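Print this page | E-mail this to a friend

The Friday Letter
Friday, February 9, 2024

What I learned from giving up the weekly shop

Morning all, and thank you for the messages about the soup. Yes, it does freeze, and yes, you can leave out the celery (I always do now, I've gone right off it).

A few of you asked how I was getting on with the no-big-shop thing I mentioned before Christmas. I started in November, after a Saturday at Vandico when I stood in the queue behind a man with two trolleys and realised I'd got a whole second jar of everything I already had at home. Mustard! I don't think I've ever finished a jar of mustard in my life and there I was buying another one.

So the plan was simple. No more Saturday trip, no more list as long as my arm. I'd walk down to the little shops on Flemer Street every couple of days and buy what I was going to eat, and that would be that.

The first week was a disaster, I won't pretend otherwise. I forgot that the greengrocer shuts on Wednesday afternoons, I ran out of milk twice, and on the Thursday I had toast for supper with a tin of peaches after it. My sister rang in the middle of this and laughed so much she had to put the phone down. She does one enormous shop a month, has a chest freezer the size of a small boat, and thinks I've lost my mind.

But the second week was better, and by the third I'd got into a bit of a rhythm. I make a pot of something on Monday, usually beans or lentils, and the rest of the week hangs off that. Then it's only bits: a cabbage, some eggs, a loaf if I haven't baked. The bag is light enough to carry up the hill without stopping at the bench (I still stop at the bench, mind you, but that's for the view).

What surprised me was the bin. I used to throw out such a lot, all those sad half-bags of salad, and I'd stopped seeing it. I did a proper clear-out of the cupboards while I was at it and found 12 tins of chopped tomatoes, three of them so old that the labels had gone pale. I'm still working through them. If you come to mine before Easter you are having something with tomatoes in it, so please don't say you weren't warned.

Now, money. Several of you wanted to know if it costs more, and I've gone back and forth on this. The small shops are dearer for some things, no question. Washing powder is daft, and I've given in and get that from Durkico when my neighbour is driving out that way. Cheese is dearer too, but it's so much nicer that I eat less of it, or that's what I tell myself. Vegetables come out cheaper, especially late in the day. When I looked at my bank statements I was spending a little less overall than last winter, and I'd been expecting it to go the other way.

The part I like best has nothing to do with any of that. I know people now! Rafail Bakalis at the bakery puts a seeded loaf by for me on Tuesdays, and told me off last week for keeping it in the fridge. (Apparently it goes stale faster in there. I've kept bread in the fridge for 15 years.) He wants it cut side down on a wooden board with a cloth over the top, and I've been doing as I'm told and it does seem to last. 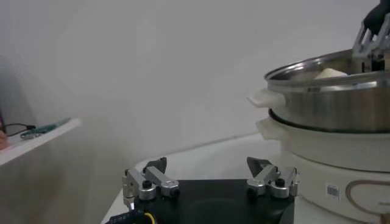 It won't suit everybody, of course. If I had children at home, or worked shifts, or lived two buses from the nearest shop, I'd be straight back to the big trolley and not a bit ashamed. One reader, who has four teenagers, wrote to say that she buys bread the way other people buy gravel. I've thought about that most days since.

If you fancy having a go, I'd start small. Pick a week when you haven't got visitors. Eat down the freezer first and write on a bit of paper what's in there, then cross it off as you go. Keep a box of long-life milk at the back for emergencies. And find out when your greengrocer shuts!

Next time I want to talk about marmalade, as I've got a bag of Seville oranges sitting on the stairs looking at me. If anyone has a way of slicing peel that doesn't take the entire afternoon, please write in. My grandmother's method involved a mincer and a good deal of language, and I haven't got the mincer.

Right, I'm off to catch the post.

Recent letters
Soup for a cold kitchen (celery optional)
The great sock drawer sort-out
A weekend without the telly
Tesfamariam's café and the best lentils in town
Why I've gone back to a paper diary

Contact us | Copyright The Friday Letter 2024 | Back to top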